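Sourdough by Mail: Your Questions
I run the Fernia starter swap out of my kitchen, and these are the things I get asked most. 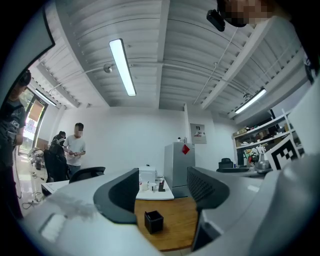 One reader wrote in to say that her starter showed up flat and gray and smelling like nail polish, and was it dead? Almost certainly not! It's hungry. Pour off any liquid, keep a spoonful, and feed it equal weights of flour and water twice a day until it perks up. Give it a good week before you give up on it.

What do I get in the envelope?
Two packets of dried flakes, both the same starter. Use one and stick the other in a drawer (you'll thank yourself when somebody washes out your jar, and somebody will).

How do I wake the flakes up?
Soak them in lukewarm water till they go soft, then stir in flour until it looks like thick pancake batter. Lid on loosely. I keep mine on top of the fridge.

Does it have to be rye?
Nope. Rye gets things moving faster, but plain all-purpose works. I used bleached flour for a whole winter and the bread was fine, a little dull maybe.

Which starters do you have right now?
Hustholm, a rye one that's pretty sour, and Panyasiri, which is milder and what I'd pick for pancakes or pizza. Indeo is resting until October. I let it get too warm and it's been sulking ever since.

What does it cost?
The swap is free if you send me a stamped envelope. If you'd like to send a starter of your own back, I'd love that, but please dry it first. I once got a wet one in a sandwich bag and I'm still finding bits of it in the mail tray.

How many people are in the swap?
116 on the list at the moment, and 19 of them have sent me something back.

Can I keep it in the fridge?
Sure. I've left mine for 31 days without feeding it and it came back after three or four good meals. If you see pink or orange streaks, though, throw it out, jar and all, and write to me for another packet.

When do you mail things out?
In batches, whenever I have enough dried. Flakes take a while in my kitchen, especially when it's humid.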